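# Comparing Two Finger Sets on Soft Objects

Revised April 15, 2022

This procedure applies to staff at the Londmont test bench who are asked to compare finger sets before one is approved for general use. It covers soft and knitted objects only. Rigid parts are handled under the Staniforth procedure, and the results of the two should not be combined.

## Before you begin

Mount the first finger set and run the homing routine with the tray removed. Check that the wrist camera shows both fingertips when the gripper is fully open. If one is missing from the view, loosen the bracket and adjust it before going further – a correction made later will make the earlier recordings hard to compare.

Load controller profile 826 and leave the closing speed at its default. The Skodside profile closes faster and should not be used with knitted items.

## Running the trials

1. Place the tray against the stop and put the test object inside it.
2. Bring the open fingers down over the narrow end of the object.
3. Close at the lowest force setting and wait for the controller to report contact.
4. Lift, hold for 20 seconds, and lower.
5. Record the result as held, slipped, or dropped.

Raise the force by one step only after 2 slips in a row at the same setting. Yarn gives under pressure, and the reported finger width will often keep changing after contact. Log the width at the end of the hold. 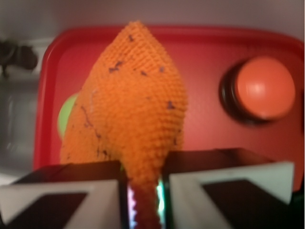
Grip position has a larger effect on the result than most operators expect. A tapered object held by its thin end can swing during the lift, and a swing is easily mistaken for a slip. Review the wrist recording before entering a result, and mark the trial "unclear" if the fingertips are hidden at any point.

## Changing finger sets

Power down the gripper, fit the second set, and repeat the homing routine. Use the same object and the same tray. Enter both sets of results on one Faltov comparison sheet, with the force setting written beside each trial. Sheets without force settings will be returned to the operator.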